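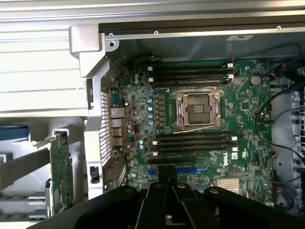
Dell workstation board in its chassis, CPU socket covered, memory slots empty.

Sernent Board Cleaning Kit
Item no. 3666
In stock - ships from the Laxdal warehouse
Page updated 8/14/21

Everything you need to clean up a used motherboard before it goes back to work. Old paste, dust, fingerprints, that sticky brown film you get from a machine that lived in a smoker's office. Made for repair shops and home refurbishers both.

The new kit replaces the old Sodum box. Same fluid, bigger bottle, better brushes. If you have Sodum refills left over they fit the new sprayer fine, use them up.

What's in the box
Cleaning fluid, 6 oz bottle with sprayer
Lint-free wipes, tub of 300
Soft brush, wide
Soft brush, narrow, angled tip
Plastic scraper for dried paste
Foam swabs, one bag
Folding mat, dark gray
Instruction card

No gloves in the box anymore. Too many sizes, too many returns. Buy them seperately, nitrile is best.

Before you start
Power cord out. Hold the power button a few seconds. Coin battery out if you plan on using fluid anywhere near it. Touch bare metal on the case, or clip on a strap if you have one.

Leave the socket cover ON while you brush. Bent pins are the number one thing people write to us about and the kit can't fix them.

Dust first, fluid second. Wet dust turns to mud and gets under the slots. Brush toward you with the case tipped a little so the dust falls out and not further in. Memory slots get the narrow brush, dry, end to end. Fluid goes on the wipe or the swab, never sprayed right on the board.

Old paste: put a damp wipe on it, wait a minute, then scraper. Don't push hard. Fresh wipe after, keep going until it comes away clean.

Let it all dry before power goes back on. Overnight if you can stand it.
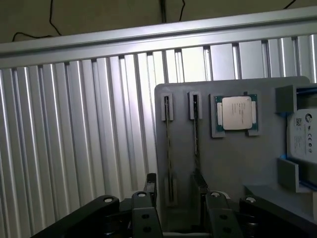

Refills and spares
Fluid, large bottle - fits the same sprayer
Wipes, tub of 256 - the thicker kind, good for heatsinks
Brush pair
Swabs, by the bag
Scrapers, by the bag

Add refills to a kit order and they go in the same box, no extra shipping.

Not for
LCD screens. Painted cases (test a corner first, some finishes go cloudy). Fans with the bearing exposed. Anything plugged in!

Storage
Cap on tight, room temperature, away from heat and flame. Fluid is good for roughly 6 months once opened. It still works after that but gets weak, you'll notice on old paste. Wipes dry out if the lid is left up - press untill it clicks.

Shipping and returns
Fluid ships ground only. No air, no exceptions, carrier rules. Unopened kits can come back. Opened fluid can't, but if the sprayer leaks or a brush sheds, write to us and we send a new one. Include the lot code from the bottom of the bottle.

Shop orders
Case pricing is on the Testska dealer list. The new list came out in June, so if yours still shows the Sodum box, ask for a fresh copy. Prices on the old one don't apply.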